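# Grey carpet in working rooms: selection, care and replacement

Speaker notes, Fellstead Estates Briefing, January 31, 2020
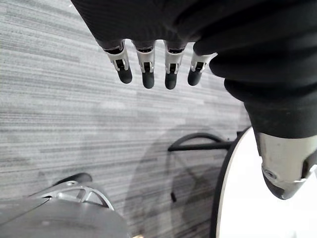
Naheed Marwat wrote after the November briefing that grey carpet is chosen by people who will never have to clean it, and asked that the point be answered from the platform. Read the remark out in full. Acknowledge that there is something in it, then move to the first section.

## 1. Why grey (keep this short)

- A mid-grey hides dust and light soiling between cleans. It does not hide coffee.
- Very dark grey shows lint and paper scraps. Very pale grey shows the walking line from the door within a season.
- The colour should be judged on the floor of the room concerned, under its own lighting. A sample held up at a desk by the window is of little use.

Pause for the two sample boards to go round. Ask that they be returned to the front table.

## 2. Daily and weekly care

Vacuuming remains the greater part of the work. In the Bukhari Room, which is in use on most weekdays, the floor is vacuumed each evening along the main routes and in full once a week. Chairs are moved for the weekly clean and put back according to the plan on the wall.

Stress the following:

- Blot spills from the outside inwards with a white cloth. Coloured cloths may bleed.
- Use clean water first. Cleaning fluid comes second, and only after a test in a corner.
- Report the spill, even where it has been dealt with. A mark that returns after drying is usually residue lower down in the pile.

If asked about the Ivine spot cleaner: it is the product currently held in the Fellstead store, and the instructions on the bottle apply. We are not recommending it over others.

## 3. Deep cleaning

Deep cleaning is booked 2 times a year. The room must be closed until the floor is fully dry, and bookings staff need to know this before they confirm anything for the following morning. Last year one meeting was moved at short notice – apologise again if the people concerned are present.

Furniture legs should stand on plastic discs during drying. There is a box of 50 in the ground-floor cupboard. Please return them to it.

## 4. Repair or replace

Fellstead has over 500 square metres of grey carpet, laid at different times. The shades do not match exactly, and they will not be made to match by cleaning.

- Frayed edge at a doorway: repair at once, as a trip hazard.
- Flattened pile at desks: leave, and review at the next deep clean.
- Stain that has come back more than once: replace the area affected.

Rirkex, our fitting contractor, asks for 4 weeks' notice for any work that involves lifting the floor. Requests go through the estates inbox, with the room name and a sketch showing where the damage lies.

## Questions

Take the question on underlay last – it tends to run on. Cost figures by room are not ready for circulation and should not be quoted from memory. Anyone who wants them may leave an address at the door.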